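Re: [Drundport list] goal cards, do they do anything

Fiifi Odoi wrote:
> Wrote 18 goals in February, read them out every morning. Kept 7. Feel worse than before I started. Is it me?

Quick one, on my lunch. Not you. 18 is a lot, I'd drop to one card.

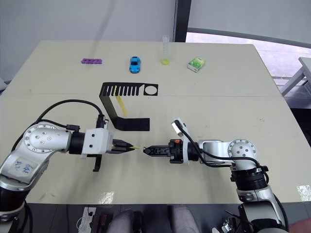
The Massawe workbook says read them aloud, fine, but it also says cross stuff out. Most people skip that page. I did for a year

Somebody asked Tuesday and I never replied, so: 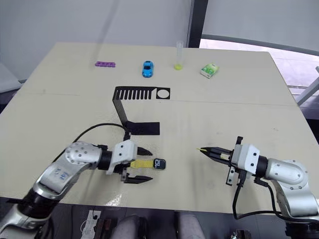

Do you have to share your goals with the group?
Only if you want to. Plenty of us keep them in a drawer.

Also the Flokley journal, 800 words a day is too much if you work shifts. Write a line. Skip teh weekend.
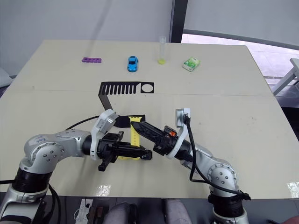 Two arms, tabletop, small things along the back

Fiifi, bring the 7 you kept, never mind the rest. We can go thru them before the Zekaslow talk,
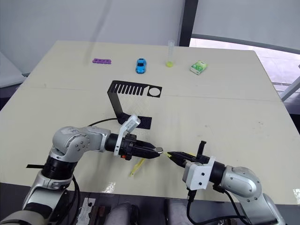 and if the talk runs long we'll grab the hallway after. Gotta run, more tonight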